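**Loose corn snake in a multi-unit building - search procedure and notification**

**kbrandt_herp** wrote:

Posting for a tenant two floors below me who doesn't use forums. Adult corn snake, female, a little over four feet, out of a front-opening enclosure sometime between 11 pm and 6 am. Building is three stories, slab foundation, forced-air heat with floor registers. Landlord is Psarras. They want to know whether they have to notify every unit and whether the ducts need to be scoped. I've kept colubrids a long time but never dealt with a shared building. What's the current thinking on search order?

---

**Eskil Brekke** wrote:

Search order for a colubrid in the first 48 hours:

1. The room with the enclosure. Empty it completely, including drawers and the space behind drawers.
2. Appliances with a warm compressor or transformer. Refrigerator, chest freezer, router shelf.
3. Bathroom and kitchen pipe penetrations. Check for gaps at the escutcheons.
4. Adjoining rooms along the same wall.

Most of them are found in step 1. Close the door and put a rolled towel at the bottom before you start. Block the registers with hardware cloth, 1/4 inch, fixed with tape or screws. Do this before worrying about whether she is already in the duct.

---

**tallgrass_77** wrote:

Disagree on registers. If the snake is already in the duct and you screen all of them, you've sealed her in. Leave one open in the room with the heat source and the hide.

---

**Eskil Brekke** wrote:

You screen the ones in other units. In the room of origin you leave one open and dust around it. I should have split those out.

---

**kbrandt_herp** wrote:

Understood. Tenant has done the room of origin. Nothing. Refrigerator pulled out, nothing. There is a gap at the sink drain in the bathroom that I could get two fingers in.

---

**mdlr** wrote:

Two fingers is plenty for a four foot corn. Assume wall cavity until you have evidence otherwise.

On notification: check the lease and the pet addendum first, then the city code. Ours requires the keeper to report any escaped reptile to animal control regardless of species. Others only list venomous snakes and large constrictors. Don't go by what a neighbor says.

---

**Styliani Sotiropoulos** wrote:

I manage 300 units across several properties and I would want to be told the same morning, in writing, species and size included. The calls I get are worse when a tenant finds a snake first and the notice comes second. A notice needs four items: what it is, that it is nonvenomous, what number to call, and a request not to handle or kill it. Leave out the name of the snake and the unit number of the keeper.

Psarras may ask for the tenant to pay for a duct inspection. We were quoted $3,831 for a building of similar size by a contractor that scoped every branch line. I declined. We set traps and did the two nearest branches with a rented borescope.

---

**tallgrass_77** wrote:

$3,831 to find a corn snake is absurd. Also I don't agree that same-morning notice is always the right call. Put up a building-wide notice and you get somebody with a shovel. Give it 24 hours in the unit first.

---

**Styliani Sotiropoulos** wrote:

With a gap in the bathroom wall it is already outside the unit for planning purposes. I would not wait.

---

**mdlr** wrote:

Agree with Styliani.

---

**Eskil Brekke** wrote:

Trap notes, as the thread will get to it anyway.

- Funnel traps along the baseboard, both sides of the suspect wall. Bradik makes a folding one with a flap. A minnow trap does the same job if you check the mesh for anything she could get her head stuck in.
- Bait is a prekilled or frozen/thawed mouse in a perforated container inside the trap. Scent only. Replace every 24 hours.
- Warm spot near the trap, on a thermostat. I use a Kostex mat set to 86 F. No heat rocks.
- Flour strip across each doorway, 3 inches wide. Check at 6 am before anybody walks through.
- Crinkled plastic bags along the wall if you intend to stay up and listen.

No glue boards. If maintenance has put any down for mice, get them picked up today.

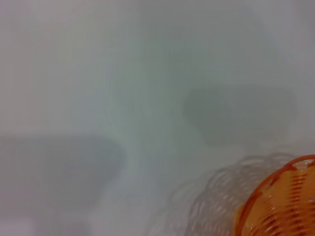
Active hours for corns indoors are mostly dusk to 2 am with a second smaller window before sunrise. Lights off, thermostat in the unit down to 66 F so the mat is the warmest thing available. If the whole building is kept at 74 F the mat does very little.

---

**kbrandt_herp** wrote:

Building is on a common boiler schedule for hallways but units have their own control. I'll have them drop it. There were glue boards in the utility closet. Removed.

---

**pvc_rack_guy** wrote:

What enclosure was it? If it's the Stustura slider with the wedge lock, the glass can be pushed at the overlap. I've had two walk out of those.

---

**kbrandt_herp** wrote:

Not a Stustura. Hinged door, magnetic catch, no lock. Tenant is adding a cam lock.

---

**tallgrass_77** wrote:

Magnetic catch only on a corn is the whole story right there.

---

**kbrandt_herp** wrote:

Update. Notice went up on all three floors at noon. Animal control took the report by phone, no visit. On the second night the flour strip at the bathroom door was disturbed, single track, heading out toward the hall closet. Traps moved to the closet. Mouse replaced. Nothing in them as of 6 am.

---

**Eskil Brekke** wrote:

Good track. Keep one trap at the drain gap and don't foam the gap until you have her.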